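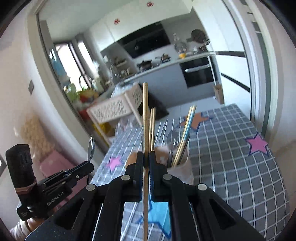 Holder on the table, mixed load, kitchen behind.

From: Kumaresan Pillai
Subject: Re: [flatware] Sorting chopsticks and spoons in one holder
October

> Message 234 said one round holder is enough for a small
> kitchen. Mine tips over once the metal pairs go in. Is it
> the holder or the way I load it?

Probably the load. Metal chopsticks weigh more than wood and they lean, so the weight ends up on one side of the rim. Put metal and wooden pairs on opposite sides, then drop the spoons in last, bowls up. 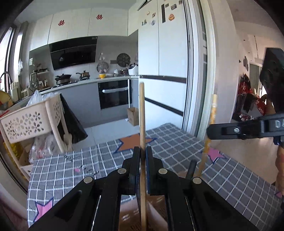
Single sticks are a separate problem. I keep a stick out of the holder until I have its mate, and anything with a frayed surface goes in the trash. Splinters do not sand out well on thin stock -- I tried 14 of them with the fine Astomon paper and kept two.

The Windau holder I had before was 3 mm too shallow for long pairs. The Flolby is deeper but has no drain holes, so the tips sit in water.

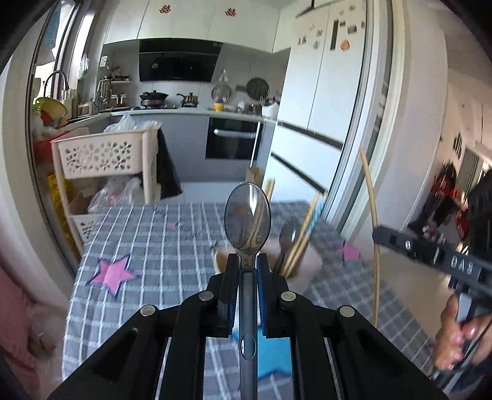 Spoons: nest stainless with stainless, handles down. If the bowls face the same way you can fit two more. I would not mix soup spoons and teaspoons, as the short ones drop below the rim and you end up fishing for them.
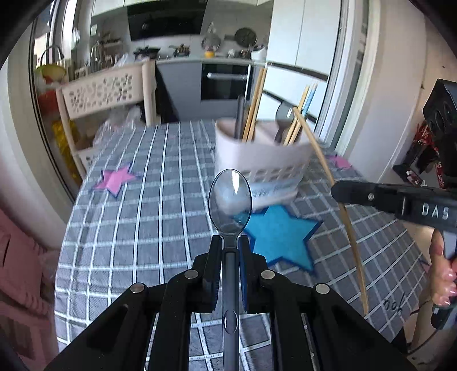
PLASTIC ITEMS

Clear plastic spoons scratch against metal. Give them their own slot or a second holder. A perforated base dries faster than a solid one. Part 2392 in the Lazăr list is the insert I use; 3077 is the wide version and does not fit a round holder.

Kumaresan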